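Sial House (Griltbridge)

4 min read

Last updated in June

Sial House is a private residence on the eastern bank of the Prarkier, a tidal inlet near the town of Griltbridge. It was designed by the architect Petro Bilyk for the ceramicist Kurniawati Khoo and is built on a steep sandstone slope above the high-water mark. The house has a floor area of 305 square metres over two levels. It is often grouped with other hillside houses in the district that were built on posts to avoid cutting into the rock.

Site

The block was part of the Trirnier orchard until the orchard was subdivided. It is narrow at the road and widens towards the water. An earlier fishing cottage stood near the shoreline and was removed before the sale. Its stone chimney base was kept and is now part of a garden wall. Access is by a shared gravel driveway, and the last section is too steep for delivery trucks.

Design and construction

The upper level is entered from the road by a short footbridge and holds the kitchen, the living room and a covered deck. The bedrooms are below, facing the inlet. The whole building rests on seven steel posts fixed to the sandstone. Bilyk's first proposal had a third level at the base of the slope, which the council refused on flood grounds.

External walls are clad in spotted gum, left to weather to grey. The roof is a single pitch of corrugated steel that drains to two tanks under the footbridge. Most of the frame was made off site and lifted in by crane from the road. Construction took around seven months, with a break over winter when the driveway was washed out.
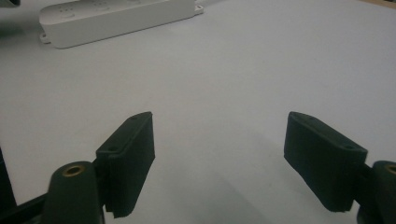
Pale tabletop with two dark green gripper pads

Interior

Internal walls are lined with hoop pine to door height and plastered above. The floors upstairs are polished concrete laid over a steel deck, an unusual choice for a house on posts, and it added to the cost of the footings. Khoo's studio takes up the northern end of the lower level and has its own outside door. The kiln is kept in a separate brick shed beside the driveway.

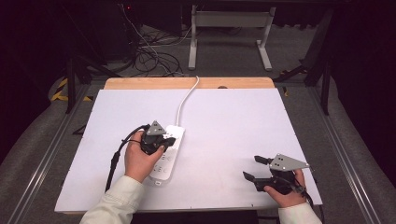

White power strip on a board, with a hand-held gripper over it

Reception and later changes

The house was covered in the regional press soon after it was finished. Reviewers praised the deck and the way the rooms follow the slope, while some neighbours objected to the colour of the roof, which has since been repainted a darker grey. The deck was later extended to the south and fitted with sliding screens against the afternoon wind. The house remains in private hands and is not open to the public, although it can be seen from the walking track on the opposite bank.

2 comments · 7 shares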